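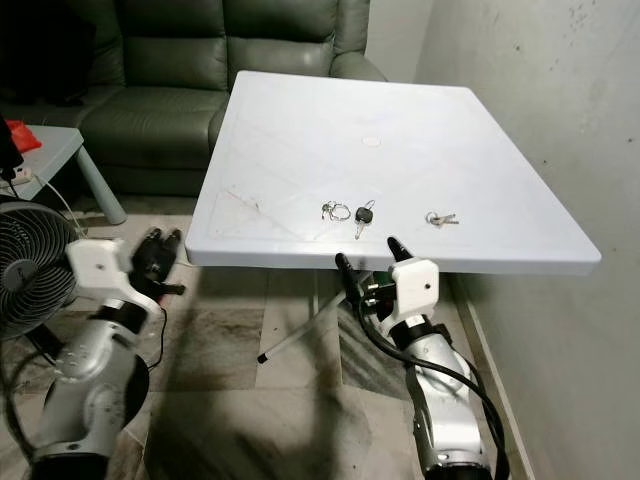

Progress report to the Kedisau Trails Fund, 10 August 2023

Dear Femke Verhoeven,

Thank you again for your patience over the spring, when the mud had the last word on nearly everything we'd planned. I'm very happy to write that the Cowie loop is open to riders from end to end, and the first folks around it came back grinning (and filthy, I should add).

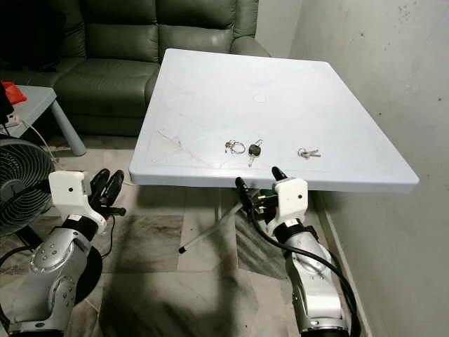

We've now spent $877 of the grant, most of it on gravel and lumber for the two boardwalks on the lower side. The second one took longer than I told you it would, and I'm sorry about that, but it rides beautifully and the beginners love it. Signs are still on order. 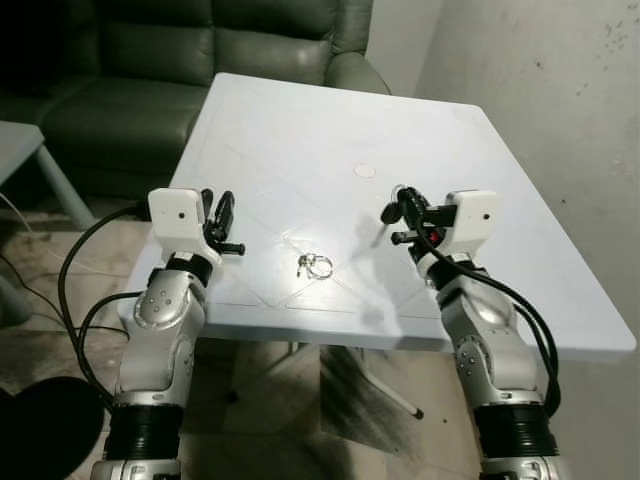

Keys on the table

Our short race at Skirnau went ahead as well, with a kids' lap before the main event. The climb is roughly 800 feet, and you should have heard the cheering at the top! We'd dearly like to run it again next year.
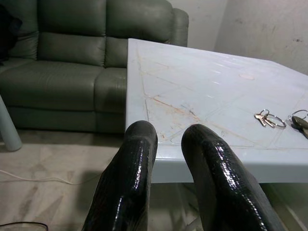

Still to do before December: the drainage on the Dida side, which needs a dry couple of weeks, and a better line through the rock garden, where people keep walking their bikes. I'll send receipts with the next report, and if you ever want to come out and ride, we'll gladly find you a bike.

With warm thanks from all of us on the trail crew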